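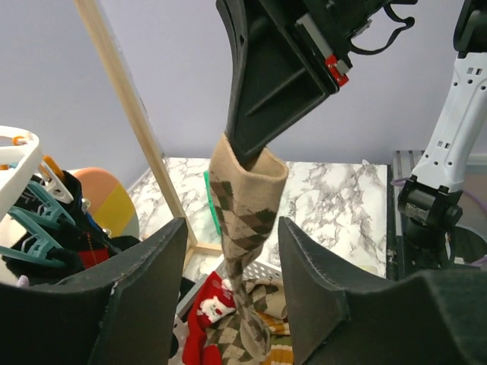
Reading time: 5 min

25 August 2019

Simov has released version 2.4 of its mobile goalkeeping game Skukico, with changes to shot detection, league scoring and the way saved matches are stored. The update went live for both major phone platforms over the weekend and is required for online play. Offline arenas remain available on the previous version, but results recorded there will not count toward league tables until the update is installed.

The largest change concerns the dive input. In earlier versions a swipe was read at the moment the finger left the screen, and the direction was taken from the start and end points only. Version 2.4 samples the swipe along its full path and commits the keeper once the path has held a steady direction for a set number of samples. Curved swipes are now treated as a change of mind and resolve to the later direction, with a small cost in reach. The developer says this removes the case in which a fast swipe toward the top corner was read as a low dive.

Players who prefer the older behavior can turn it back on under Settings, Controls, Classic Swipe. The classic option is not available in ranked matches.

Catching has been separated from parrying. A short tap at the point of contact attempts a catch, and a held tap pushes the ball away. A caught ball ends the attack. A parried ball stays live and can be followed up by an attacker inside the box, and the chance of a rebound shot depends on the angle of the parry. Balls tipped over the bar produce a corner, as before. The catch window is shorter on shots with heavy spin, and it shrinks again when the match is set to rain.

The update adds one arena, Malabanan, which unlocks after 81 ranked wins. It is a night venue with a narrow pitch and a low stand behind each goal. Crosses arrive sooner there than in the other arenas, and the camera sits slightly higher to keep the far post in view. Players who had already passed the required number of wins will find the arena open when they first log in. Wins against computer opponents do not count.

League scoring has been revised for the season that began in June. Clubs previously earned points from the total of all member results, which favored clubs with a full roster whatever the standard of play. Under the new method, each club's weekly score is taken from its ten best results, and further results are used only to break ties. Scores already posted this season have been recalculated. According to the release notes, 556 clubs changed division as a result, most of them by a single step.

Clubs moved down by the recalculation keep any rewards already paid. Clubs moved up receive the difference at the next weekly payout. No claim has to be filed, and the in-game mailbox will show a message when the transfer is complete.

The matchmaking range has also been narrowed. The system first looks for an opponent within a small rating band and widens the band in steps while the player waits. The first step now comes later than it did, so queue times at the upper end of the ladder are likely to rise. Players above a rating of 2,270 are placed in a shared pool with no band at all — there are too few of them online at most hours to divide further.

Several keeper abilities have been adjusted:

Long Reach: bonus reduced on consecutive saves; resets after a goal kick.
Quick Feet: no longer stacks with the boots of the same name.
Cold Read: now shows the kicker's preferred side only after the second penalty.
Wall Call: cooldown shortened; places four defenders at all free kick distances.

Prices in the equipment store are unchanged. The top tier of gloves still costs 1,025 coins, and gloves bought before the update keep their upgrade level. One pair, the Jerkdale set, has been withdrawn from sale while its grip value is corrected. The value had been applied twice when the gloves were worn during a penalty shootout. Players who own the set can continue to use it in friendly matches, and it will return to ranked play once the fix has been tested.

Saved matches now use a new replay format that records inputs and the random seed in place of the position of every player. File sizes are much smaller, and replays load faster on older phones. The drawback is that replays made in version 2.3 or earlier cannot be opened in the new viewer. Anyone who wants to keep an old replay should export it as video before installing the update. The export tool is found in the replay list, behind the share button.

On the technical side, the minimum memory requirement has gone up, and support for the oldest tablets has ended. Devices that no longer meet the requirement will not be offered the update in the store. Accounts on those devices are not deleted and can be moved to another phone with a transfer code, which stays valid for 48 hours after it is issued.

Three known issues are listed. The crowd sound may drop out when a headset is connected during a match. The league table can show last week's position until it is refreshed by hand. On some phones with a notch at the top of the screen, the pause button sits partly under the status bar — rotating the phone and back again restores it. A patch for all three is in preparation, but no date has been given.

Simov has not said whether the controls will change again before the end of the season. The notes state only that dive timing is being monitored in ranked play and that any further adjustment will be made between league weeks.

Ranked matches were suspended for a short period while the servers were switched over. Matches in progress at that time were recorded as void, and entry coins were returned to both players. Daily win streaks have been left intact for all accounts.

This site uses cookies to remember your settings and measure traffic. By continuing to browse, you agree to our use of cookies. Accept | Manage preferences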